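Papers > Manipulation > Clellia hand-held demos > Section 4

Filed under: Failure reports, Grasping

4.3 Grasp failures on the clear mouse

Training data came from hand-held grippers in a book lounge, round wooden tables. 2,605 demos total, 84 with the transparent mouse. The Skerkel arm then ran the learned policy on the same task and closed early. Fingers pinched air, or hit the shell and shoved it. 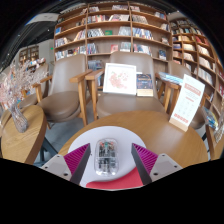

Page last changed: 8 February 2021

Figure 3. Clear-shelled mouse on the pad, between the magenta fingers.

Suspect the depth estimate. The policy seems to lock onto the circuitry inside the shell, not the shell itself, so the width comes out too small. Of the failed runs, 49 had this same signature. Force limit did trip on most but not all, wich is the safety issue. One shell cracked. 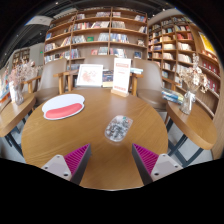
Retraining with a wider opening margin helped on the bench. Not yet tested at Parkemum. Until then the arm runs at reduced speed, and no hands on the table while it's live.

Related
Villalobos gripper: finger wear after 1,000 cycles
Force limits on the Skerkel arm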